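How Does a Map App Know Where You Are?
Kids' Corner, Berkdale Map Club
December 2017

You're in the back seat. Somebody's phone says "turn left." And there's a little blue dot, sliding along the road, right where the car is. How does it know??

Short answer: satellites. And clocks. Really, really good clocks.

Long answer: keep reading. It isn't that long.

First, what's a satellite?

Something that goes around something else in space. The moon goes around Earth, so the moon is a satellite. A natural one. People have built lots of other ones and sent them up on rockets. Some take pictures of clouds. Some pass along TV shows. And some just do one job, over and over, all day and all night: they shout out the time.

OK, not shout. No sound in space. They send radio signals. But it's kind of like shouting.

What the signal says

Every signal from one of these satellites says two things, more or less:

"I am over here."
"When I sent this, the time was exactly such-and-such."

That's it. Your phone doesn't send anything back to the satellite. It only listens. Lots of grown-ups get this wrong, so you can tell them.

Why the time matters

Radio signals travel at the speed of light. Super fast. But not instant. So when the signal gets down to your phone, a tiny bit of time has gone by. A lot less than a blink.

The phone looks at when the signal left and when it showed up. The longer it took, the farther away the satellite is. Same as thunder. You see the flash, then you count until the boom. Long wait, storm is far. Short wait, go inside.

So now the phone knows how far away one satellite is. Good start. Not enough.

The string game

Try this on the floor. You need a big sheet of paper, a pencil, string, and 3 cups.

Say you're lost and all you know is that you're a certain distance from the town of Lomel. Put a cup on the paper for Lomel. Hold one end of the string at the cup, and the pencil at the other end. Draw all the way around. You get a circle. You could be anywhere on that circle. Not very helpful.

Now you find out how far you are from Sopacua too. Another cup, another string, another circle. The two circles cross in 2 spots. You're at one of them. But which?

Third cup, for Berkdale. Third circle. It goes through just one of those spots. That's you! Found!

(If your circles dont quite meet, the string probably stretched. Try again with the string held flat.)

Grown-ups call this trilateration. Say it slow. Try-lat-er-A-tion. "Tri" means three, like a tricycle.

So the phone needs three satellites?

Nope, one more than that. Four. In space it's balls instead of circles, big invisible ones, so it's a bit harder to picture. And the clock in your phone isn't nearly as good as the clocks up there. The extra satellite lets the phone figure out how wrong its own clock is and fix it. Most of the time your phone can hear more than four anyway. More is better.

What about indoors?

Signals from space are very weak by the time they get here. Roofs and thick walls block them. Tall buildings are trouble too. The signal can bounce off a wall before it gets to you, so the trip takes longer, so the phone thinks the satellite is farther off than it is. Then the dot jumps into the river, or the middle of a store. You aren't in the river.

Phones have other tricks. They listen for cell towers. They listen for Wi-Fi. Not as exact, but good enough to guess what block you're on.

Where does the map come from?

The satellites that give you the dot don't give you the map! Different thing. The map is made of layers, like a sandwich.

Bottom layer: pictures. Some from satellites that take photos, some from airplanes. They get stitched together like a quilt. Look closely and you might find the seams. One field is green and the next is brown, because they were taken at different times of year.

Next layer: roads. People trace them, computers help.

Next: names. Streets, parks, schools, lakes.

Top layer: your dot.

When you zoom in, the app doesn't load the whole world. Way too big. It cuts the map into little squares called tiles and only gets the ones you need. If you've seen a map show up blurry and then go sharp one square at a time, those are the tiles coming in.
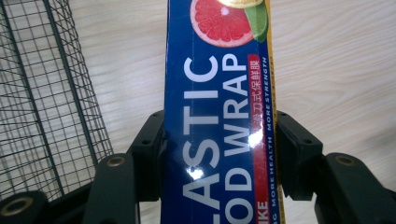
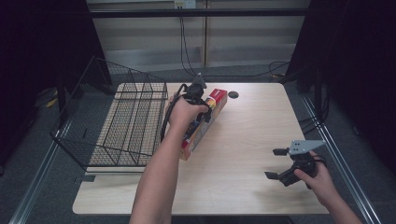 Can the map be wrong?

Sure. Streets get built. Bridges close. The picture of your house might be old, maybe from before the tree was cut down or the pool went in. In Berkdale there was a footpath by Fivovlow Pond that stayed on the map long after it was fenced off. One of our members spotted it and sent in a fix. It was gone from the map by January.

You can do that too, with a grown-up. Most map apps have a button to report a mistake.

Stuff to try

Find your school from above. Can you spot the playground? What about the shadows, which way do they point?

Walk a loop around your block with a grown-up's phone and watch the dot. Does it stay on the sidewalk or wander off?

Draw a map of your bedroom with no help from any app. Pick a scale. One square of graph paper could be one of your feet (your actual foot, heel to toe). Then hide something and see if a friend can find it with your map.

For 9 and up: do the string game again but with a real paper map and a ruler. Use the scale bar in the corner. Pick a secret spot, measure from it to three towns, give only the distances to a friend. They get 60 seconds to guess the area, then as long as they want to work it out.

Words to know

Satellite: a thing that goes around another thing in space.
Signal: a message sent by radio.
Trilateration: finding a place by using distances.
Tile: one little square of a big map.
Scale: how much smaller the map is then the real place.

Next time: why Greenland looks so huge on flat maps. Bring an orange.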